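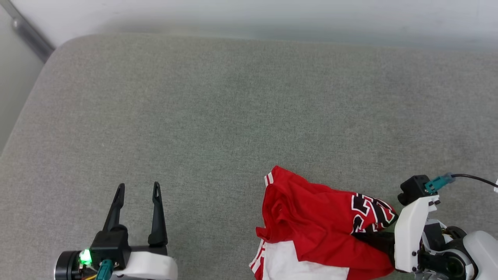
Home & Laundry

Last updated August 20, 2019

I have a folding spot now, and I am way too excited about it. For years I folded on the bed, which meant that at bedtime every unfolded thing got moved to a chair, and then in the morning it all got moved back to the bed (you know exactly how this goes). The same pair of shorts could make that trip for a week.

So now it's the gray cushion by the wall. It's big and padded, the fabric has that speckled heathery look that hides lint, and it's a much better height for my back than the mattress ever was. I paid 900 for the whole seat back when we moved, which I complained about for months, and I would like to formally take that back.

The tricky customers are the sports things. Towels I could fold asleep. But anything slippery, like red athletic stuff with white panels and trim, just slumps into a heap the second you let go of it. I used to ball it all up and shove it in the drawer. Then I'd pull it out on game day with creases running right through the lettering, and feel bad, and do it again.

What works for me is going slow at the start. I lay the piece down in whatever lump it came out of the basket, find one edge that I trust – a hem or a waistband, never a sleeve – and hold that down while I pull the rest out away from it. The fabric on the cushion has just enough grip that the first edge stays put. On a smooth table the whole thing slides off toward the floor and you start over.

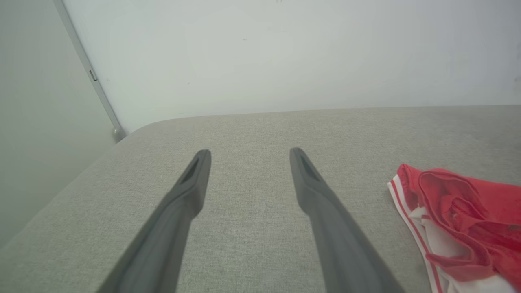 Once it's flat I smooth from the middle out, fold the long sides in, and then bring the bottom up twice. If there's printing on it I try to keep the fold off the letters. It doesn't come out store-perfect, and I've made my peace with that.

I did try one of those plastic folding boards, the Clirkitz, and gave it 27 shirts before it went to the donation pile. Lovely on cotton tees! Hopeless on anything shiny. A reader also asked if I still use the Sotance drawer dividers, and yes, I do, though I cut mine down with scissors to fit.

Next up is the sock situation, which I'm saving for September. There are nearly 37 singles in a bag in the closet and I need to be in the right mood.

We use cookies to improve your visit. By continuing to browse you agree to our cookie policy.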